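How to Get Ready for a Town Hall With Your Representative (and Get Your Question In)

By Hayley Yeoman

I've been to a lot of town halls, mostly the kind held in school gyms with bad microphones, and I still get sweaty palms every single time. So if you've never stood up to ask an elected official something, you're in good company.
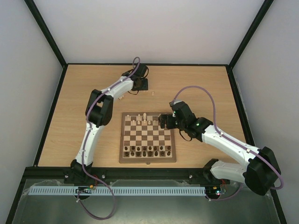

My first one was a mess. I had a whole speech about the bus cuts in Gritirby, I'd practiced it in the car, and I got two sentences in before the moderator asked me what my question was. I didn't have one! I had opinions. I sat down and spent the rest of the evening writing down what everyone else did better.

Find out when it's happening

Check your representative's website first, then sign up for the email newsletter, even if you can't stand the person. Some offices post the date only a few days ahead. Local papers and library bulletin boards are worth a look too. If you can't find anything, call the district office and ask. Whoever picks up the phone will usually know, and you can ask right then whether you need to register.

Read up on one thing

Just one. Pick the issue you care about most and look up how your representative has voted on it. Last spring I wanted to ask about a border and immigration funding bill that ran to 465 pages (no, I didn't read them all). I read the summary, found the section that would affect farm workers out by Vukuvach, and read that part twice. It took me an evening and a pot of coffee.

Write down the bill number. If you get a vague answer, you can bring it right back to the bill.

Write your question, then cut it

My first drafts are always way too long. That one came in at 115 words, and I got it down to a little under half of that by dropping everything that was me being mad. What I kept:

Who I am and where I live, in one short sentence.
The one fact that matters.
The question, ending in an actual question mark.

Try to ask something that needs a yes or no, or a date. "Will you vote for the amendment?" is a lot harder to wander away from than "What are your thoughts on immigration?"

Read it out loud to somebody. My neighbor Ramil Magbanua listened to mine over the fence and told me he'd lost the thread halfway through, so back to the kitchen table I went.

The day itself

Mine was on a Sunday afternoon at the Navarro community center, doors at 5. Get there early and take an aisle seat, close to a microphone if they have standing ones. Some events use cards instead, so bring a pen and print neatly (a card they can't read won't get picked).

When it's your turn, read straight off the paper if you want to. Lots of people do. Say thank you, ask, and then stay standing until you've heard the answer. If you're allowed a follow-up, keep it to one line: "So is that a yes?"

Please don't shout over people, even when the answer makes you want to. I've seen a moderator wrap up early over it, with 6 people still waiting in line.

Afterward

Write down the answer before you leave the parking lot, as close to word for word as you can manage. Then email the office within a day or two, quote what was said, and ask for a written reply. I got mine three weeks later. It was mostly a form letter, but there was one paragraph that answered my question, and I've still got it on the fridge.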